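# Two-arm table setup: one gripper keeps dragging the tray when it goes for a cup

Asked by **Duyên Âu** in Home & Shared Workshop Builds

Hi all! First time posting a question, though I've been reading the answers on this board since I started building in August, and you've already saved me from one very bad wiring decision.

I'm part of a small group at the Grirstead shared workshop and we've been putting together a two-arm kitchen table rig. The arms came to us assembled, so the "build" part is everything else: the frame at the back, the table, the cabling, the control box, and the program that's supposed to lay out a tray for tea. The idea is that each arm handles one cup.

The left arm behaves beautifully. The right arm has a habit I can't get rid of. When it comes down on a cup that's already sitting on the tray, the tray creeps sideways. Sometimes only a hair, sometimes as much as 9 mm, and then every position after that is wrong and the other arm puts its cup down half over the rim. I ran it 43 times last weekend (yes, I kept a tally on the back of a pizza box) and over half of those ended with the tray in the wrong spot.

Things I've tried so far:

- Slowing the approach way down. It helped a little, and then it took forever.
- A heavier cup. Worse, if anything.
- Re-teaching the pick position from scratch, with Odair Fontes from our group reading out the numbers while I nudged the arm.
- Wiping the tabletop covering and pulling it tighter. It still wrinkles up again by the end of the evening.

I'd rather not screw the tray down, since someday I'd like the arms to lift it. Is this a gripper problem, a table problem, or a me problem?

---

## Answer from Chak-lun Kao (accepted)

Welcome, Duyên! I had the same trouble on my own bench, so let me tell you how I got out of it, and forgive me if I go on a bit.

I'd bet on two things at once. Your fingers are probably not closing around the center of the cup, so one finger touches first and pushes. A cup on a tray doesn't slide away politely, it takes the tray along with it. And then your table covering is letting the tray travel once it's been pushed. You can fix either one and see improvement, but fixing both is what finally let me stop babysitting mine.

Go in this order:

1. **Take the other arm out of it.** Park it high and run only the right arm, so you know who is doing the pushing. I lost an entire evening blaming the wrong arm.

2. **Check the centering by hand.** Open the fingers, lower them over the cup, and close them in the smallest steps your software allows. Slip a piece of paper between each finger and the cup. Both papers should get pinched at the same moment. If one goes early, shift the pick position toward that side by half the gap and try again. Mine was off by 2 mm, and I'd have sworn on my grandmother's teapot that it was perfect.

3. **Look at the height too.** If the fingertips come low enough to brush the tray, they'll drag it no matter how well centered they are. Raise the pick point a little and grab the cup higher up.

4. **Put something grippy under the tray.** I use the rubbery mesh people put in kitchen drawers, cut a bit smaller than the tray so it doesn't show. The tray can still be lifted straight up, so your someday plan is safe.

5. **Bring the second arm back and give it a cup that starts off the tray.** Leave one cup on the tray for the right arm and stand the other on the table beside it, then run both together at low speed. Keep the knives and anything breakable well out of reach while you test.

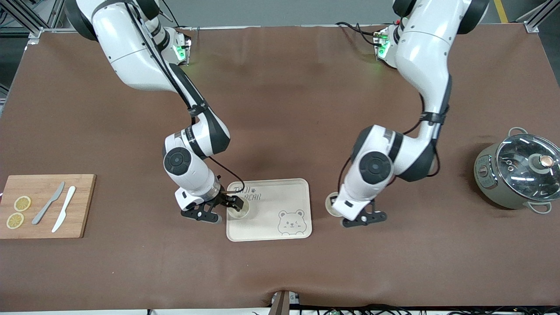
6. **Mark the tray corners with painter's tape and repeat.** Run it 21 times without touching anything. If the corners still line up with the tape at the end, go ahead and bring the speed back up, a notch at a time.

Write back and tell us how the paper test goes! I'm really curious which side yours is off.

---

## Answer from Fung-ping Tu

drawer liner. seriously just get the drawer liner. I did the same on my Pukora arm and never thought about it again

---

## Answer from Tibor Rácz

Chak-lun has covered it nicely, I'd only add one small thing. Before you change any positions, check that the arm's base bolts are snug. We had one loosen up on us at our place and it gave exactly this sort of wandering, where you re-teach the point and it's lovely for an hour and then it isn't. It takes five minutes with a hex key and it might save you the whole paper business.

**Comment from Duyên Âu:** Thank you all so much! Bolts were fine, but the paper test was off on the side nearest the frame. Liner is on the shopping list for tomorrow.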